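Sorting Out the Linen Inventory, Part 2

In Part 1 I measured the airing cupboard and got as far as a list. The list had 136 lines. After merging duplicates (three lines for the same set of pillowcases, entered on different evenings) it came down to 131, and that is the number I have worked from since.

The problem I wanted to solve is a simple one. We rent out the upstairs of the house at Dodside for part of the year, and every changeover involves finding a complete bed set in the right size. A king fitted sheet and a queen fitted sheet look identical when folded. The factory labels fade after enough washes, and half of ours were cut out years ago.

Marking method

I tested two ways of marking the sheets.

Laundry pen on the hem. Cheap and quick. On white percale it stayed readable through the whole test. On the darker flannel it could not be read at all, even fresh.

Sewn tape. I used plain cotton tape, cut short, folded once and caught into the existing hem at the bottom left corner. One letter for size, two digits for the set. It takes a few minutes per sheet by machine and longer by hand. Every tape I sewed in February is still attached.

I went with the tape. Comfort Alhassan commented on Part 1 that iron-on labels would be faster, and she is right about the speed, but the adhesive on mine lifted at the corners in the dryer. Your dryer may run cooler.

Thread matters more than I expected. Cotton thread shrank slightly against the polyester-blend sheets and puckered the corner. Polyester thread on everything fixed that.

Folding

Each set is folded to the same footprint, which is the depth of the shelf less a finger width. The flat sheet and one pillowcase go inside the fitted sheet, and the whole bundle goes inside the second pillowcase with the tape facing out. You can read the code without unfolding anything.

Duvet covers are stored separately. I tried bundling them with the sheets and the stack leaned.

Working order

The sequence for a changeover is now fixed:

Strip the bed and check each piece against its code.
Put anything with a stain in its own bag before it goes downstairs.
Bring up the replacement set and make the bed.
Update the sheet on the cupboard door.

Small items never make it onto a shelf in any stable way, so I stopped trying to give them one. Baskets work better, and they can be carried to whichever room is being done and set down on the bed.
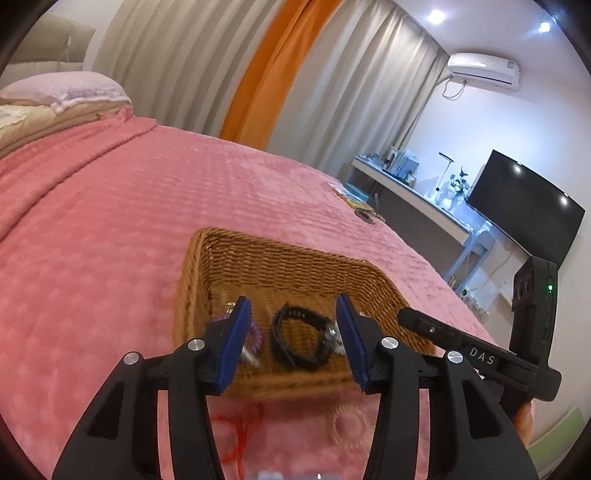

Still open

The towels. They have no sizes worth coding, but they age at different rates, and I would like to know which ones to retire first. Yasir Jadoon suggested marking the year of purchase on the hanging loop. I have ordered more tape and will try it on the bath towels before committing to the hand towels.

The spreadsheet also needs a column for wash count. At the moment I estimate it from the booking calendar, and the estimate is poor for any set that gets used by family in between.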